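Suturing practice pad

A suturing practice pad is a slab of imitation skin on which people learn to sew up other people. It is also called a suture pad, a skin pad or, in older catalogs, a wound trainer. Pads are used by students in medicine, nursing and veterinary care, and by surgeons getting used to new instruments. The pad has the great advantage over a patient that it can be left in a drawer.

Materials and construction

Most pads are cast from silicone or a softer rubber, often in layers meant to stand in for skin, fat and muscle. The cheaper ones tear when a stitch is pulled too hard, a fault that some teachers consider the best feature on sale. Surfaces range from glassy to lightly creased, and pick up lint with great devotion.

The Vandthorpe pad, sold from August onward in its first year, came with 9 wounds already cut and a leaflet explaining which was which. The later Lullden pad arrived with no wounds at all and cost more. Buyers were expected to supply their own scalpel and their own opinions about where to put it.

Needle and thread

Suture needles are curved so that they can go in one side of a wound and come out the other with a turn of the wrist. They are held in jaws, never in the fingers, and much of a beginner's first hour goes to learning how far along the curve to take hold. Too near the point and there is nothing left to push; too near the thread and the needle swings about like a gate.

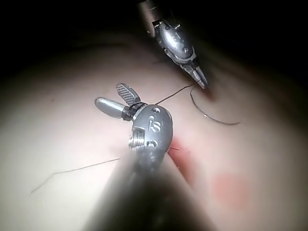
Curved needle and thread on a practice pad, with the near instrument's jaws open.

Thread is the larger nuisance. It has to be drawn through far enough to tie but not so far that it leaves the wound altogether, and it is dark on many training sets so that the mistakes can be seen from across the room. Fatima Potgieter's handbook Small Stitches gives 33 pages to thread and six to everything else – a proportion few of her students have disputed.

Imitation blood

Some courses add a red fluid to the cut. It makes the edges harder to see and the instruments harder to keep clean, and it gets learners used to both. Recipes vary. The Oosthuizen course used corn syrup and food coloring until the ants found it. Stains tend to outlast the lesson, and a well-used pad builds up a record of blotches that have little to do with any wound on it.
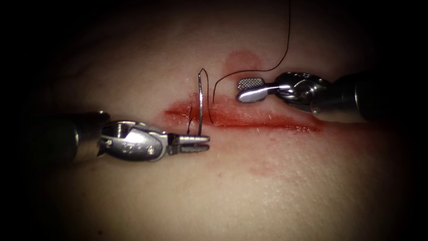 Care and storage

Pads are washed in mild soap, dried flat and dusted with cornstarch if they turn sticky. Old stitches are snipped and pulled before the next session. Damilola Aliyu, who taught at Zulville, kept her worst pad on the wall with the stitches still in it and invited new students to guess whose it was. It was hers.

14 shares | 3 comments

We use cookies to remember your settings. Accept / Manage

Comments

stitchwitch: The cornstarch tip works. Do not use flour.

R. from the back row: Mine split along the pre-cut wound in week one. Can you glue silicone or do I just start over?

plainknot: You can glue it with silicone adhesive but the needle won't go through that part nicely. I cut a new line next to the old one.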